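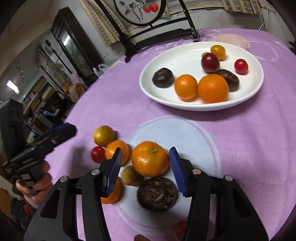

Can machines do household chores yet?
Talha Zaidi and Mutua Muli
4 min read

We chose clearing fruit from a table for our project because it is the sort of job everyone at home gets asked to do, and we both thought (rather cheerfully, back in March) that it would be the easy one. A mandarin is a kind thing to pick up – big, round and bright. Cherry tomatoes and water chestnuts need more thought, being small or rough, and anything lying up against its neighbour is harder again.

We allowed 40 seconds for each piece, plate to cloth or cloth to plate. Our answer so far is that a machine could help with the fruit if you were patient and stayed in the room, but we would not yet leave it to lay the table for guests. Mutua would like to try grapes next.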